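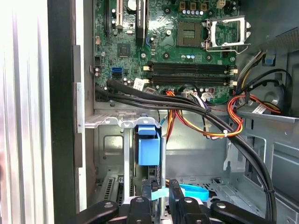
Socket open with the load plate raised. The memory slots are just above two small white connectors with coloured wires in this case.

Fitting a processor and memory in an older desktop tower

Written by Stijn Van Beek. Last revised Sunday, April 4, 2021.

This page covers fitting a processor, cooler and memory to a board that is already mounted in its case. It applies to boards with a hinged metal load plate and a retention lever, where the contacts are in the socket and the processor has flat pads underneath. Boards that take a processor with pins are dealt with on a separate page.

Before you start

You will need:

A cross-head screwdriver, medium
Isopropyl alcohol and lint-free cloth
Thermal paste
An anti-static wrist strap
Two or three reusable cable ties
A torch

Check the processor against the board maker's support list, including the BIOS version. If the board needs a newer BIOS, update it with the old processor still fitted. Check the memory type as well. DDR2 and DDR3 modules have the same number of contacts but the notch is in a different place, and neither will go into the other's slot.

Step 1. Isolate the machine

Shut down, switch off at the wall and remove the mains lead. Hold the power button in for 10 seconds to drain what is left in the supply. Lay the tower on its side with the board facing up and take off the side panel. Clip the wrist strap to bare metal on the chassis. Painted metal will not do.

Step 2. Move the cables

The thick bundle from the power supply usually lies across the lower part of the board. Leave it plugged in if it can be moved aside without strain. Coloured power wires that hang in a loop should be tied together and kept below the level of the memory slots. A tie that is already there can stay, provided it does not pull on a connector.

Do not unplug the small front panel connectors at the edge of the board unless you have noted their positions. The markings on the board are small and the order differs between makers.

Step 3. Inspect the socket

Press the lever down and outwards, then let it rise. Lift the load plate by its tab until it rests open. Shine the torch across the contacts from two directions. They should form even rows. A bent contact shows up as a break in the pattern. Stop if you find one. Do not touch the contacts and do not blow on them.

Step 4. Fit the processor

Hold the processor by its edges. Match the two notches to the keys in the socket and find the triangle at one corner. Lower it straight down and let go. It should lie flat under its own weight. Do not slide it.

Close the load plate, then bring the lever down and hook it under its catch. The lever is stiff over the last part of its travel.

Step 5. Fit the cooler

Clean the top of the processor and the base of the cooler with alcohol. Put a bead of paste the size of a small pea in the centre. Set the cooler down level and fasten it corner to opposite corner, a little at a time. Plug the fan into the header marked CPU_FAN.

Step 6. Fit the memory

Open the latches at the ends of the slot. Line up the notch and press on both ends of the module until the latches close. For two modules, use the pair of slots given in the manual. Colours are not a reliable guide.

Step 7. First start

Reconnect the mains and a monitor, and enter the BIOS. Confirm the processor name and the full amount of memory. Leave the machine on the hardware monitor page for 13 minutes and watch the processor temperature. It should settle. If it climbs steadily, switch off and refit the cooler with fresh paste.

If there is no picture, try one module in the first slot and check the separate processor power plug, which is easy to miss behind the cooler.

Corrections to step 5 from Hilde Dijkstra.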